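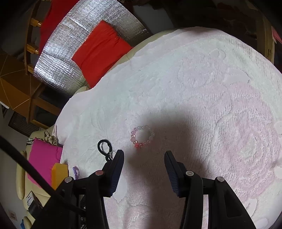
Unit 4, page 287

Home | Courses | Handouts | Staff | Contact

Bumanley Evening School — Household Textiles and Care
Handout: Sorting small items on a soft surface
Tutor: Bianca Sandu

Bracelets, clips and other small things are best sorted on a terry towel. The pile keeps round beads from rolling, and a pale color makes them easier to find. The towel on this page is white and pale pink with an embossed rose pattern. A small bracelet of lavender, pink and clear beads lies near the middle, with a black ring-shaped clip to its left.

Before you start
Shake the towel out and lay it over the sofa or a table. Fold any other cloths and put them to one side, as with the magenta one at the left. Empty pouches and bags before sorting.

Sorting
Put beaded pieces together by color. Keep clips and anything with metal parts apart from them — metal catches in the loops of the pile. Lift a caught piece straight up. Do not pull it sideways.

Check each elastic by stretching it gently between two fingers. Set worn ones aside for restringing, covered in the next unit with Khalil Kanaan.

For Friday
Sort one drawer or box at home and write down how you grouped the contents. Half a page is enough.

This site uses cookies. Accept | Settings

Related handouts
Washing and drying terry cloth
Restringing a beaded bracelet
Folding for narrow shelves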